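Wednesday, February 2, 2022
by Beatriz Mendes

Got to the lab before the heaters had kicked in and sat in my coat for the first hour, going through the overnight batch with a cup of tea balanced on the radiator. 664 rollouts finished, and for once the job didn't fall over at three in the morning! Henrique had fixed the memory thing before he left last night and didn't tell anyone, which is very Henrique.

So, the result. The mug policy trained on the December demos is still doing well when the mug starts upright (we knew that), but the runs where it starts in some odd pose are what I've been fretting over, because that's the whole point of the paper. With the old wrist view encoder we were losing most of them. With the new one, the one Hélder calls Vidia for reasons he has never properly explained, it's a lot better. I don't want to write the figure down yet because 12 of the runs have a contact glitch where the mug jitters in the fingers, and I can't decide whether to throw them out or rerun them. Rerun, probably. Throwing them out feels like cheating, even if I note it in the appendix.

I spent the rest of the morning stepping through wrist views one at a time, which I secretly love. There's a whole set where the gripper has the mug tipped over with its base pointing down and away, the handle hanging between the fingers, and the big round logo turned side-on so all you can read is PRI.
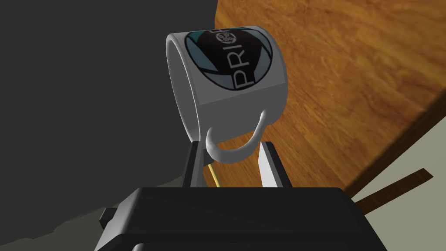 My worry is that the policy is leaning on the print and ignoring the shape. A black disc on a white mug is a pretty loud clue about which way round the thing is, after all. Cristóvão thinks I'm being paranoid. I said fine, let's do a batch with plain white mugs and a batch with the logo pasted on at random angles, and if the numbers hold I'll buy the coffees for a week. He's agreed, and Eduardo is witness, so now I have to write the texture swapper. It can't be more than an afternoon's work (famous last words).

Lunch was leftover pumpkin soup. Meeting at two about the Dumdale visit, mostly about who's driving. Not me, I hope – the colour has only just come back to my knuckles from last time.

Afternoon was the swapper. Got the plain mugs working by four, then lost an hour because the random logos were all landing on the inside of the cup. Flipped normals, of course. Queued both batches before I left, same seeds as last night so we can compare them run for run.

Must ring Mum tomorrow, and ask Hélder where he put the good keyboard.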